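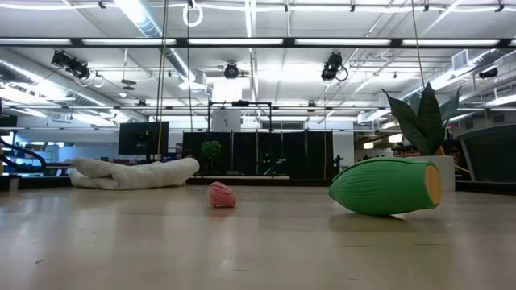

Notes from the Hiveo open day

October 31, 2020

I signed up for the Hiveo open day in July and got one of the 18 places in the afternoon group. The host was Benvinda Azevedo, who runs their manipulation work. She kept the slides short and moved us to the tables after ten minutes, which suited me.

The task set is plain tabletop pick and place with soft goods. On the table I stood at, the objects were a big green plush corn cob, a small pink toy and a rolled white towel farther back. The corn is the interesting one. It is large, ribbed and compressible, so the grasp width at contact tells you little about the grasp width after closing. The pink toy has the opposite problem: small target, little margin for position error.

Kristaps Jõgi took questions on calibration. They recalibrate the fixed camera every morning and again if anyone bumps the table. I asked about lighting, with all those fluorescent panels overhead and a wood top that picks up some shine. He said the reflections hurt depth more than color, and that they mask the worst areas in software. I would have tried a matte cover first.

Some numbers from the talk. The current set has 297 objects, most of them soft. Each policy gets 2,000 trials before they report anything. A trial is scored as a failure if the object is dropped from more than 2 cm, even if it lands in the right spot. I like that rule and may borrow it.

Fredy Valderrama asked about cycle time and got a vague answer. Failure recovery was also thin: a missed grasp goes back to the home pose and starts over, with no use of what was learned on the miss.

Slides are supposed to go out by email. I still want the gripper force limits, which were on a slide that went by too fast to copy.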